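Small press and self-published authors > Children's and picture books

Thread: Hardback or paperback for a first picture book?

tarkach_tales
Posted July 27, 2022

My picture book is nearly ready to go to print. It's 36 pages, full colour, about a hedgehog who won't have a bath. I've had a quote from Flikum for 300 paperbacks and another for 300 hardbacks, and the hardbacks come to nearly double. I was set on hardback, but now I'm wavering. I'll be selling at school visits, two local bookshops and a stall. What did the rest of you do, and would you do it again?

Naidu
Paperback. School visits are where you'll sell most of them, and parents send children in with a fixed amount in an envelope. If the book costs £7 you sell a pile. If it costs twice that they buy a bookmark.

inkpot_jen
I'd go the other way. Grandparents buy picture books as presents and they want something that feels like a present. My hardback sold better in the shops than the paperback I did afterwards, and the shop put it face out on the shelf. The paperback went spine in, and with a book that thin there was no spine to read.

Naidu
Shops take a big cut though. I made more from one morning in a school hall than from a year in the bookshop.

inkpot_jen
You did. I don't do many school visits, so it depends on the person.

Ronine
Before you choose, ask Flikum what binding they mean. Thirty-six pages can be stapled or glued. Stapled opens flat and you don't lose any of the picture in the middle. Glued looks smarter but if the hedgehog's face is across the fold you will lose his nose. I had to shift four drawings because I didn't ask.

Also check whether the 36 includes the endpapers. With hardbacks some printers count them and some don't, and it changes the quote.

tarkach_tales
Thanks, I hadn't thought about the fold. There are two spreads where he is right across it. I've emailed to ask about the binding and the endpapers.

Naidu, how many do you take to a school?

Naidu
Ask the school for the numbers in the classes you're seeing and take enough for a third of them. Send the order form home a week before. If it goes home on the day, you've lost most of the sales.

Radomir Živković
I illustrate rather than write, so I see this from the other end. Please look at the paper before you look at the cover. A cheap hardback with thin paper inside is worse than a decent paperback, as the picture on the back of the page shows through. Ask for samples in uncoated and silk. Watercolour usually looks right on uncoated, but it prints darker, and your illustrator may want to lighten the files first.

And get a printed proof. A screen proof tells you nothing about the colour.

inkpot_jen
Agree on the proof. Not sure about uncoated for small children. Sticky hands mark it and the mark stays.

Radomir Živković
True, but a marked book is a read book. I still wouldn't print watercolours on gloss.

inkpot_jen
I would, and did, and had no complaints. We can leave that one there.

Ronine
One more vote for paperback first. I ordered 536 hardbacks in one go (the printer had a price break and then ran over) and I still have boxes of them in the spare room. Start small. If the 300 go, use the money for a hardback run.

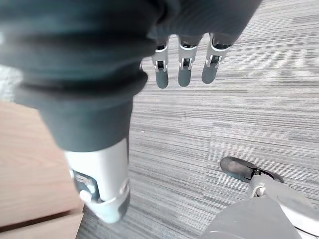

Update from tarkach_tales

Flikum have replied. The paperback quote was for stapled, with the cover counted separately from the 36 pages. The hardback quote included endpapers, so I'd have had to lose some story pages or pay for more. That has more or less decided it. I'm going for 300 stapled paperbacks on uncoated, and they are posting me samples and a printed proof. My illustrator says she can lighten the files.

I'll price it at £7 for schools and keep the same price on the stall so I don't get muddled.

Naidu
Good choice. Take change.

inkpot_jen
I still think you'll wish you had a few hardbacks by Christmas, but good luck with it. Does the hedgehog have the bath in the end?

tarkach_tales
He falls in a pond. It's left open whether that counts.

Ronine
Did you buy your own ISBN or are you using one from the printer? If it's theirs, they'll be listed as the publisher.

tarkach_tales
My own. I bought a block of ten in June, so there's one spare for a hardback if Jen is right.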